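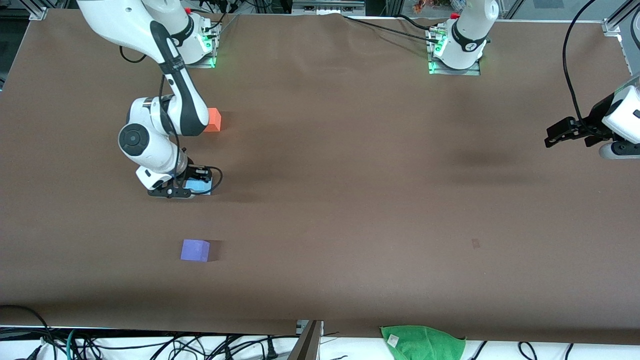

共享工坊自建双臂机器人工作台进入抓取测试

Brotholm共享工坊的会员自建的双臂机器人工作台已完成主体安装，七月起进入抓取测试。工作台用铝型材搭框架，两条白色机械臂装在台面远端，台面铺一层棕色哑光垫面，测试物为橙、蓝、紫三色泡沫方块。

项目由工坊内5名会员发起，取名Rallia。据项目组介绍，从画图到通电前后用了166个工时，其中大部分花在走线和底座调平上。框架的角件和安装板在工坊内加工，机械臂为成品，由Calton一家停业的培训机构转让。

目前的测试内容是单臂夹取：夹爪从台面拿起一个方块，移到指定位置放下，再换下一个。每轮做120次，失败的情况由值班会员记在工坊的登记本上。项目组说，失误多出在方块靠近手臂肘部的时候，夹爪下降的角度受限，容易把方块推开。第二条手臂已经接通，双臂传递的程序还在写。

线缆整理是下一步要做的事。工作台前沿下方的线束暂时没有固定，项目组打算加装线槽，并把急停按钮移到靠门一侧。线槽由本地五金店Van Wijk按成本价提供。

工坊每周六下午对外开放，会员和访客可以到场观看测试，每批限5人，需在前台登记。测试期间请勿越过地面的黄线。项目的图纸和物料清单整理完后，会放在工坊的公共文件夹里，会员可自行下载。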